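Stenow Workshop Notes: Oil Finishes on Light Wooden Tops

Light-colored wooden tops show every mistake made in finishing. Streaks, lap marks and water rings that would disappear on walnut stay visible on pale wood for years. The notes below cover stripping, sanding, oiling and later care of an indoor worktop or table.

Check the old finish first

Put a drop of water on the surface and leave it for 2 minutes. If it beads, there is still a film or a fair amount of oil in the wood. If it soaks in and leaves a dark spot, the surface is open and can be sanded directly. Test near the middle as well as at the ends. Tops wear unevenly, and the area in front of a chair is often bare while the back edge is still sealed.

Varnish has to come off completely. A card scraper removes it faster than paper and does not clog. Hold the scraper at a steep angle and stop when it begins to produce clean shavings instead of dust.

Sanding

Start at 100 grit. Go with the grain, in overlapping passes, with no extra pressure at the ends of the stroke. Vacuum, then wipe with a barely damp cloth and let the surface dry fully. The moisture raises the fibers, which are then cut back at 200 grit. Going finer than this before oiling closes the surface and reduces uptake.

Do not round over the front edge by accident. Sanders tip as they leave the board. Keep two thirds of the pad on the wood at all times and do the edge by hand with a block. 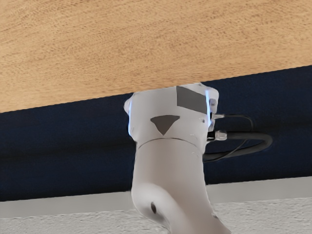

Kravchuk writes that the damp cloth step can be skipped if the top will only be waxed, and that a second raising of the grain made no difference on any of the shelves done that way. On a waxed shelf this is fair. On a table that gets wiped every day, skipping it leaves a rough feel after the first week of use.

Applying the oil

Room temperature matters more than brand. Below 60 degrees Fahrenheit most oils stay tacky. Stir the can and do not shake it.

Flood the surface with a lint-free cloth or a white pad. Wait for the time given on the can, adding oil to any spots that go dull. Wipe off everything that has not soaked in, then wipe again with a dry cloth. Oil left standing cures to a sticky skin that has to be scraped off.

Let the first coat cure overnight. The second coat takes much less oil. A third is useful only on end grain.

Oily rags can catch fire on their own. Lay them flat outdoors until stiff, or put them in a metal can filled with water and close the lid.

Care

Use water with a little mild soap. Avoid vinegar and scouring powder. Dry the surface after wiping, and lift wet glasses promptly. 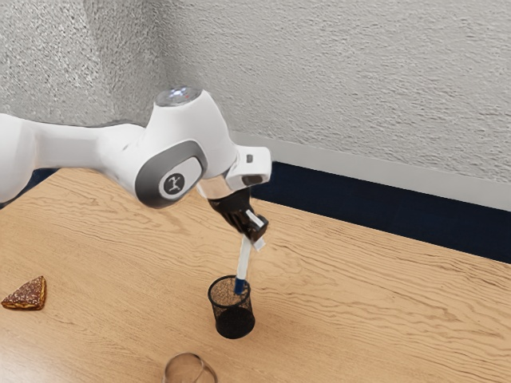 Light wooden tabletop with a white robotic arm and black two-finger gripper.

For a water ring, wait a day before doing anything. Many fade as the wood dries. If the mark stays, rub with a fine pad and a few drops of the original oil, working well past the ring so that the repair has no hard border.

Re-oil when the water drop test fails. In a busy kitchen this may be twice a year, in a study much less often.

Next in this series: Wax over oil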